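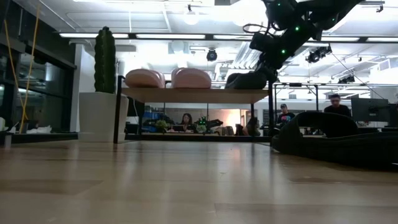
Zomham Releases Low Plank Shelf and Care Guidance for Gloss Wood Floors

PRISTON, 17/04/2019 - Zomham has added a low plank shelf to its Totine series of open furniture for lobbies, studios and shared work areas. The shelf joins the bench and side table released in December and can be ordered through the same channels. Fitting and floor care notes, written for facilities staff, are published with the product.

The Totine low shelf consists of a single long wood top on slim black metal legs. The space under the top is open, with no lower tray, back panel or cross brace. The left leg continues past the plank as a narrow vertical post. The post marks the end of the shelf in open-plan rooms and gives staff a fixed point to line up against when the shelf is returned to its place after cleaning.

The top is supplied in a light tan finish. It was selected for use over honey-colored wood floors, where a close but not identical tone is generally specified. Metal parts are black only. Zomham does not plan a white or bare metal version in this series.

"The request we received most often was for a surface low enough to keep the sight line across a room," said Dalia Vanags, product manager for the Totine series. "Customers had glass walls and good floors and did not want to put a cabinet in front of them. They also wanted to be able to run a dust mop underneath without moving anything."

Load and Placement

The shelf is intended for light display and for soft goods such as cushions, padded forms and folded textiles. It is not rated as seating. Items should be set down flat and spaced so that each can be lifted without dragging its neighbor. Soft items with a seam should be placed with the seam facing up or toward the room, as a seam in contact with the top will hold grit and can mark the finish over time.

Objects should not overhang the ends of the plank. Where the shelf is used for repeated handling, with items picked up and put down many times a day, Zomham recommends rotating the position of the items at each weekly cleaning so that wear is spread along the top. The finish can be renewed on site by the customer using the Bañez hardwax kit, sold separately.

The metal legs carry felt pads at every floor contact. Pads are to be checked at installation and replaced when compressed or dirty. A shelf that has lost a pad should be taken out of use until the pad is replaced. Rubber pads of any type should not be substituted on finished wood, as some compounds leave a stain that cannot be removed by normal cleaning.

Planters

Large floor planters are often set beside low shelving, and the guidance includes a section on them. A planter with a tall plant, such as a columnar cactus, should stand directly on the floor next to the shelf and not on the plank. A clearance of 10 centimeters between planter and leg is recommended for cleaning access. The planter must have a sealed base or an inner liner. After each watering, the liner should be checked before the planter is left in position.

Tall cactus specimens should be placed away from the side of the shelf where people reach in. In a room with a glass wall, the plant may need to be turned a quarter at regular intervals to keep growth upright - the interval depends on the species and on the amount of daylight, and the grower's advice takes priority over the guidance in this release.

Floor Care

High-gloss wood floors reflect ceiling lights as long pale streaks, and fine scratches are most visible inside those streaks. Inspection should be carried out from a low angle with the room lights on. Daily care is a dry microfiber mop, run in the direction of the planks. Damp cleaning should be limited to once every 7 days with a well-wrung pad and a neutral cleaner. Steam equipment, oil soaps and abrasive pads are not approved.

The shelf should be lifted by two people when it is moved. It should not be slid, even with new pads fitted. The post is not a handle and must not be used to pull or steer the shelf.

Availability

The Totine low shelf is available to order from the date of this release. The first production run is 300 units, with a second run of 400 units scheduled to ship in December. Replacement felt pads are stocked separately and can be ordered without a minimum quantity. Customers who bought the Totine bench or side table may use the same pads and the same finish kit.

Orders placed through the Priston showroom can be collected flat-packed or delivered assembled. Assembly requires one hex key, included in the carton. The leg bolts should be tightened again after the first month of use.

The fitting and floor care notes are available in print from the showroom on request.

About Zomham

Zomham designs and makes open furniture for commercial interiors. Its product lines include the Totine series of shelves, benches and tables. The company operates a workshop and showroom in Priston.

Press Contact

Dalia Vanags
Product Manager, Totine Series
Zomham, Priston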